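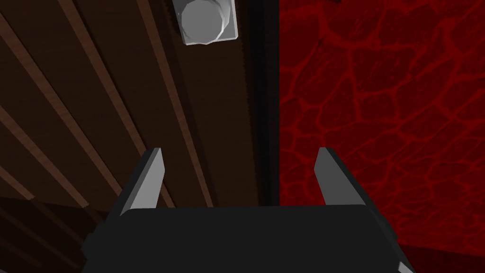
Kenna Cowie wants it on record that simulated practice counts as practice, and that anyone who says otherwise is welcome to come to the Innes room and try picking up a small grey part with a gripper that has no feelings and two fingers. She has asked for this to go in the newsletter. It has now gone in.

The summer group has been working in Larkora since June, which has done wonders for the repair budget. A virtual gripper can be driven into a virtual bench all afternoon and nobody has to ring the supplier. The log stands at 2474 attempts, of which 1569 ended with the part held between the fingers. The rest ended in what one member entered under "result" as "no".

The current task is the approach: fingers wide open, part ahead, come in straight, close gently. On the dark planks this goes well enough. The red surface next door has a busy veined pattern, and the group's detection code has strong and mistaken opinions about it. Two members have proposed a cleverer filter. A third has proposed staying on the wood.

The Skosberg round allows 80 attempts per team, with the surfaces chosen by the organisers, so staying on the wood may not be open to us. Entry forms need to be in the tray by August 15, 2026. Please write the team name legibly this time. Last year we competed as "Sastska", a word that none of us had written down, and the certificate is still up in the corridor.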